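Saving High Scores to a File in Godot 4

In the last part we finished the falling blocks in Falix, and the game now ends when the stack reaches the top of the well. The score is shown on the game over screen and then it is lost. In this part we will write it to disk and read it back when the game starts.

You need the project from the previous part, or any small Godot 4 project that keeps a score in a variable. The code is GDScript.

Step 1: Make an autoload

The score table has to survive a scene change, so it can't live in the main scene. Create a new script called scores.gd that extends Node. Open Project Settings, go to the Globals tab, pick the script under Autoload and name it Scores. From now on you can call Scores from any other script.

At the top of the file put these lines:

extends Node
const SAVE_PATH = "user://scores.json"
const MAX_ENTRIES = 13
var entries = []

The user:// prefix points to a folder the game is allowed to write to on every platform. Don't use res:// for this. It works in the editor, and then it fails in the exported game.

I keep 13 entries because that is how many lines fit on the Falix score screen with the font I picked. Change the number to suit your layout.

Step 2: Write the file

func save_scores():
 var file = FileAccess.open(SAVE_PATH, FileAccess.WRITE)
 if file == null:
 push_error("Could not open the score file")
 return
 file.store_string(JSON.stringify(entries))
 file.close()

FileAccess.open returns null when it can't open the file, so check it before you write. An earlier version of this code, the one I used in Narano, skipped the check and crashed on a machine with a full disk.
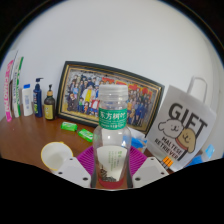 Step 3: Read it back

func load_scores():
 if not FileAccess.file_exists(SAVE_PATH):
 return
 var file = FileAccess.open(SAVE_PATH, FileAccess.READ)
 if file == null:
 return
 var data = JSON.parse_string(file.get_as_text())
 if data is Array:
 entries = data

Call load_scores() from _ready() in the same script. On the first run there is no file and the list stays empty. If a player has edited the file and broken it, parse_string gives back null and the list stays empty too.

One thing to watch: JSON has a single number type, so the scores come back as floats. A score of 100 may show up as 100.0 on your label. Wrap the value in int() when you display it.

Step 4: Add a new score

func add_score(player_name, points):
 entries.append({"name": player_name, "points": points})
 entries.sort_custom(func(a, b): return a.points > b.points)
 if entries.size() > MAX_ENTRIES:
 entries.resize(MAX_ENTRIES)
 save_scores()

Then in the main scene, find the function that runs at game over and add:

Scores.add_score("AAA", score)

We will replace "AAA" with a real name entry box in the next part.

Step 5: Test it

Run the game, lose on purpose, close the window and run it again. Print Scores.entries in the _ready() function of the main scene to see what was loaded. To look at the file itself, choose Open User Data Folder from the Project menu.

Play at least 2 rounds with different scores and check that the higher one comes first.

Notes

Aminu Aliyu wrote to ask if the file should be encrypted. You can swap FileAccess.open for FileAccess.open_encrypted_with_pass, but the password sits inside your game and someone who wants it will find it. For a local score table I leave the file as plain text.

Corinne Park found a mistake in the first version of Step 4, where the table was cut before it was sorted. A good new score could be thrown away when the table was full. The code on this page has been fixed.

Next part: a name entry box with keyboard and gamepad support.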